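Iven 折叠餐桌用了三个月，说说我的感受

先交代一下背景，我家客厅加餐厅一共就那么点地方，原来那张一米六的实木桌是前房东留下的，往中间一摆，冰箱门只能开一半。忍了两年，今年搬完东西终于下决心换折叠的。

看了一圈，最后在两张里面纠结：Kanaan 的那张便宜600块，颜色也好看，但是合页是露在外面的，我总担心夹手；Iven 这张贵一点，合页藏在桌板底下，翻起来有阻尼，慢慢落下去，不会咣一声。我在 Hirkholm 的店里来回翻了好多遍，店员都看我了，哈哈。最后2507块拿下，送货上门另收80，安装要再加钱，我没要，自己装。

装的过程嘛……说明书画得很细，但是第四步和第五步的图我觉得顺序反了！照着先拧横撑，后面桌腿根本塞不进去，只好全拆了重来。后来翻评论区，好几个人都踩了这个坑，建议大家先把四条腿都挂上，螺丝先别拧死，等桌子翻过来站稳了再一圈一圈紧。附送的那把六角扳手太短，拧到最后手心疼，家里有长柄的直接换长柄的。

平时我只开一边，贴着墙放，两个人吃饭刚刚好，一锅汤两个菜两碗饭，再放个手机看剧也不挤。朋友来了就两边都撑开，坐六个人没问题，第七个得坐在桌角，腿会碰到支架，这个算是小缺点吧。桌面展开以后中间有一道缝，很细，但是会进芝麻和饼干渣，我现在用旧牙刷刷，一周一次，还算好清理。

稳不稳是我最关心的，因为之前在出租屋用过一张200块的折叠桌，切个西瓜都能晃出去半米。这张两边全开的时候用力推会有一点点动，正常吃饭写字完全感觉不到。只开一边反而更稳，我在上面揉过面，没毛病。不过千万别坐上去，也别让小孩趴在外侧那块板上，说明书里写了，我觉得写得还不够大。

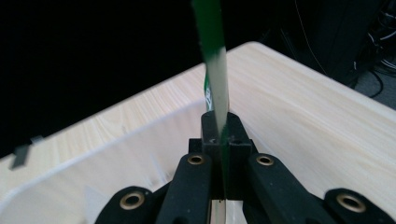

再说桌面的漆。哑光的，摸着很舒服，不太显指纹，但是怕烫。我有一次把刚关火的砂锅垫了张薄餐布就放上去了，拿开以后有一圈白印，当时心都凉了。后来用软布擦了两天，淡了很多，侧着光看还能看出来一点。所以现在隔热垫就常年放在桌上，买的是 Mancombe 的厚毛毡款，掉毛，不太推荐，等用坏了我要换成软木的。酱油、咖啡倒是不怕，及时擦掉就没事，隔夜的咖喱我没敢试。

收起来的时候有个小技巧：先把轮子那侧的刹车踩下去，再放桌板，不然桌子会自己往后跑。轮子本身还行，木地板上推着挺安静，过地毯就比较费劲，得稍微抬一下。抽屉只有一侧有，很浅，放筷子和杯垫可以，放碗就别想了。

味道方面，刚拆箱那几天有股木板味，我把它推到阳台通风，过了一个多星期基本闻不到了。鼻子特别灵的朋友可以多晾几天。

打分的话，满分五星我给四星，扣的那一星一半给说明书，一半给那圈白印（好吧白印主要怪我自己）。家里小、偶尔又要招待人的，可以考虑。如果你们家常年四五口人一起吃饭，桌子天天都要全打开，那我觉得还是买张固定的省心，同样的价钱能买到厚实不少的。

对了，颜色我选的是浅橡木，比网页上的照片要偏黄一点，配白墙挺暖的。想要冷一点的色调，建议去店里看看那个灰的，我当时也差点选了它。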